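Search this site Go

Brindham Robotics Club — pre-session safety check, fabric folding project

Filled in by Siobhán Brennan, June, started 4:30 pm. Second check by Ruairí Corrigan. Bedroom setup, hand-held grippers, one pair. Tick, cross or n/a, then a comment. No blanks please, last month's had 11 blanks and I had to chase everybody.

1. GRIPPERS

Finger pads on, not peeling — OK. Left one has a bit of lint, wiped.
Pins at base of both arms seated — OK. Push them with your thumb, don't just look.
Front plate screw tight — OK after a quarter turn. Second session running it has worked itself out. Ruairí to ask Rahimi about threadlock.
Jaws open and close all the way — OK, slight squeak on the left-hand unit.
Pinch point talk given — yes, to both students. Hair tied back, lanyards off.

2. CABLES AND POWER

Cable clear of walking path — CROSS at first. Was across the doorway. Rerouted beside the bed, now OK.
Battery pack case, no swelling or cracks — OK. Pack 108. Pack 143 is still out, do NOT put it back in the bag.
Charger off the bedding — OK, on the floor by the socket.
Laptop logging before anyone picks up a gripper — OK.

3. GARMENTS

Pockets emptied — n/a, sweaters only today.
Pins, tags, staples removed — OK.
Loose trim checked by hand — see comment.

Comment: anything with beads or sequins gets the tug test before it goes down. A loose bead in the finger hinge cost us a whole evening in the spring. Grip the hem or the cuffs, never the chest. 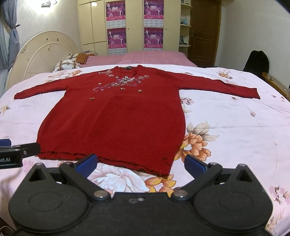 Also for beaded stuff, go slow on the lift. If you feel a snag, open the jaws and set it down, dont pull. Log it as a snag and not a fail, they get scored differently on the Zesel sheet.

4. WORK AREA

Sheet pulled flat, no folds under garment — OK.
Floor clear both sides of bed — OK after moving two bags.
Wardrobe and room door shut — OK.
Light good enough to see the fingertips — OK, wall lamp on.
Drinks out of the room — CROSS. Coffee. Mine. Gone now.

5. PEOPLE

Adult present whole time — yes, Siobhán.
Breaks every 20 min, wrists get sore — agreed, timer on phone.
First aid kit — in the hall, plasters low, need more.
Everyone knows the stop word — yes. It's still "Roltero", nobody wanted to change it.

Open items

Threadlock for front plate screw (Ruairí)
Plasters
Dispose of pack 143 properly, school office has the drop-off form
Log folder is at over 3117 clips, needs moving to the big drive befor next session

Result: PASS with comments. OK to start 4:55 pm.

Comments (3)

Ruairí Corrigan
Second check done, agree with all. Squeak is the pin I think, will swap it. Rahimi says blue threadlock, one drop, and leave it overnight.

parent_of_two
Is the tug test for knitwear in general or only the decorated ones? We're bringing a bag of old sweaters.

Siobhán Brennan
Decorated ones and anything with buttons. Plain knits just check for pulled threads. Bag them by size if you can, thanks!!

Contact the club | © Brindham Robotics Club | Back to top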